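Bottle channel rack

Categories: Household storage | Shelf and drawer organizers | Clear plastics

A bottle channel rack is a storage tray made of long, parallel channels in which bottles lie on their sides, one behind another. It is found in pantries, refrigerators, break rooms and small shops, and it may be one of the most satisfying ways ever devised to keep a row of drinks in order! Other names include bottle lane, lay-flat rack and, in older catalogs, bottle gutter.

Design

The basic rack is a floor with thin upright walls. Each pair of walls forms a channel a little wider than the bottle it is meant to hold, so the bottle can slide lengthwise but cannot wander sideways. Many racks have channels of different widths, and a wider one may be split by a slanted divider.

Clear acrylic is the favorite material for display, and it is easy to see why — the labels and the colors of the drinks do all the decorating. Its one weakness is glare. Under a bright lamp the panels throw long streaks of light, and a rack that looks perfect at 6 in the evening can be hard to see into at noon. Wire and bamboo versions avoid this but hide more of the bottle.

Loading

Bottles are normally loaded base first, leaving the cap toward the person who will take it. The neck is the natural place to grip, being narrower than the body, and a bottle drawn out by the neck leaves the one behind it ready to be slid forward.
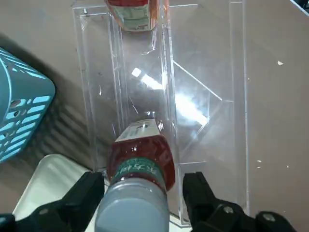
Development

The earliest rack of this type in the Plellier housewares line was drawn up by Gaétan Carrier, who wanted a way to store soda on a shelf too low for standing bottles. His first model was 14 inches long. The Hullemier company followed with a 15-inch version with thinner walls, which became the pattern for most later racks.

Siham Azar's wonderful handbook Sfeir Pantry Methods gave the rack a whole chapter and paired it with ventilated plastic baskets for loose items, a combination still popular today.

Care

Acrylic racks are washed by hand in lukewarm water with mild soap and dried with a soft cloth. Scouring pads scratch the walls — and on a clear rack every scratch shows.

See also: Can dispenser, Wine rack, Drawer divider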